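The bag of bags

In every kitchen I have lived in there was one bag which holds all the other bags. In my parents' flat it hung on the door handle of the pantry. In my first rented room in Clarninberg it was under the sink, next to the bucket, and each time I opened that door a few of them fell on my feet. I moved four times after that, and the bag of bags always came with me, and it was always bigger than before.

On Friday I finally decided to do something about it. I put everything on the floor and started to make piles. The thin ones for fruit and vegetables went on the left, the normal shopping bags in the middle, and on the right the thick ones with strong handles, which I keep for shoes and for wet swimming things. Some were so old that they came apart in small white flakes when I touched them. Those went directly to the trash, and I had to vacuum after.

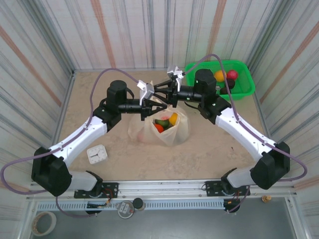 My mother folds a plastic bag into a small triangle. I suppose many mothers do this. First you put the bag flat and press the air out with your hand, from the bottom to the handles. Then you fold it the long way, two times, until it is a strip. After this you turn the corner over, again and again, and the end of the handle you push inside the pocket. When she does it, it takes a few seconds. When I do it, the strip is crooked from the beginning and the triangle opens again in the drawer.

The difficult part is the air. A thin bag does not want to be flat - you press one side and the other side rises. I learned to hold the bottom with my left hand and move the right one slowly, and to be patient with the corners.

I have favorites also, I must admit. The Trandwood market used to give very good bags, soft and not noisy, and I still have three of them. The bakery in Flimach gives paper now. I understand why, but paper is not so useful when it rains.

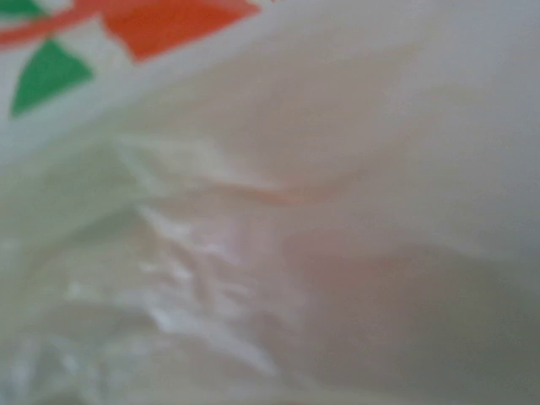
What I like is that the printing stays bright for so long. The handles stretch, the bottom gets a hole, and the colors are still like from the shop. I found one bag from a shoe store which closed before I moved here, and I could not throw it away, so it has its own place in the drawer now.

In the end I kept one drawer of triangles and one old cookie tin for the small bags. The tin is from Zacharias, almost 251 grams of butter cookies when it was full (the label says 250, but my scale has its own opinion). The rest went to the collection box at the supermarket. It took me the whole evening, with a break for tea.

Next is the drawer with the rubber bands and the dead pens. I opened it yesterday and closed it again.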